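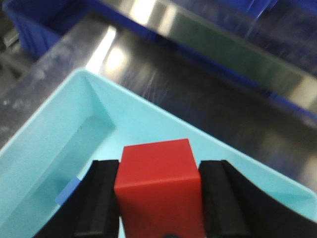
Caja de almacenamiento de plástico

La caja de almacenamiento de plástico, llamada también gaveta o cubeta, es un recipiente rígido y abierto por arriba, destinado a guardar y trasladar piezas sueltas en estanterías metálicas. Se fabrica por inyección, por lo general en polipropileno o polietileno de alta densidad.

Características

Se distinguen 2 formatos básicos. La bandeja, de poca altura, se coloca sobre la superficie de trabajo y deja el contenido a la vista y al alcance. Sus paredes inclinadas facilitan la extracción de piezas pequeñas, como cubos o fichas.

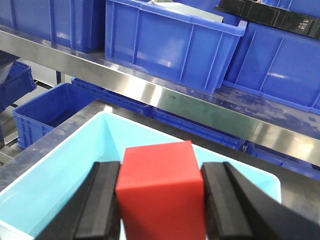 La caja profunda se reserva para existencias. El borde superior, más grueso que la pared, reparte la carga y sirve de agarre. Los nervios moldeados en los laterales limitan el pandeo sin aumentar el espesor.

El color cumple una función de clasificación. En la nomenclatura del fabricante Bultell, el azul claro corresponde a las bandejas de preparación y el azul intenso a las cajas de reserva.
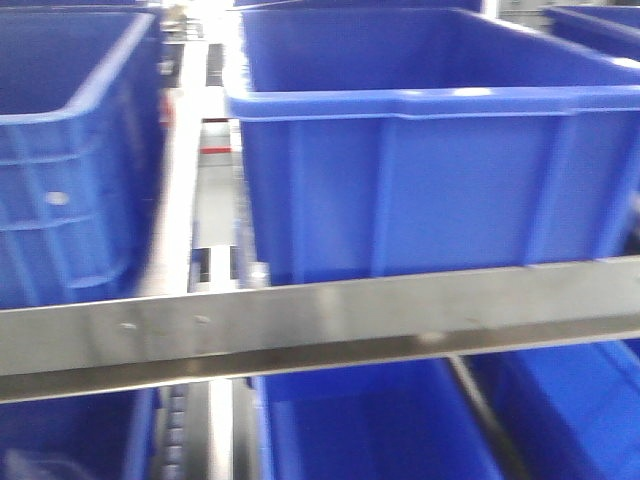
Estanterías asociadas

El soporte habitual es la estantería metálica de varios niveles. Los estantes pueden montarse con una ligera inclinación hacia el pasillo; en ese caso, un perfil o labio frontal retiene las cajas. El sistema Disari admite una carga de 30 kg por nivel.
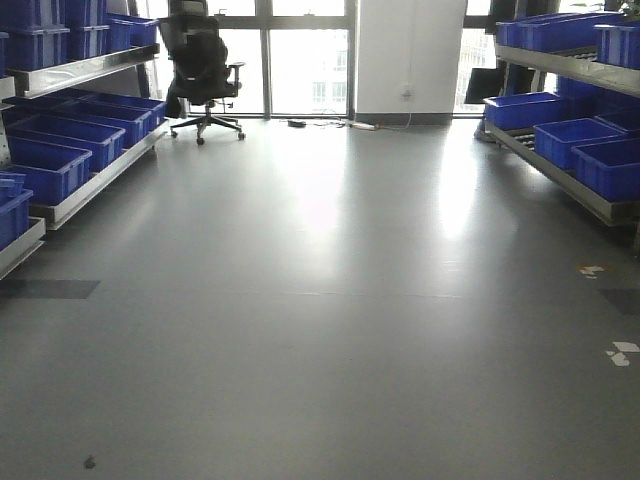 Tiempo de lectura: 2 min

Disposición en pasillo

Cuando se enfrentan dos estanterías, el pasillo intermedio debe quedar libre de obstáculos. Las cajas de uso frecuente se sitúan en el nivel medio, y las apiladas, en el superior o en el inferior según su peso.

Véase también

Estantería dinámica
Paletización

Última revisión: 17 de febrero de 2026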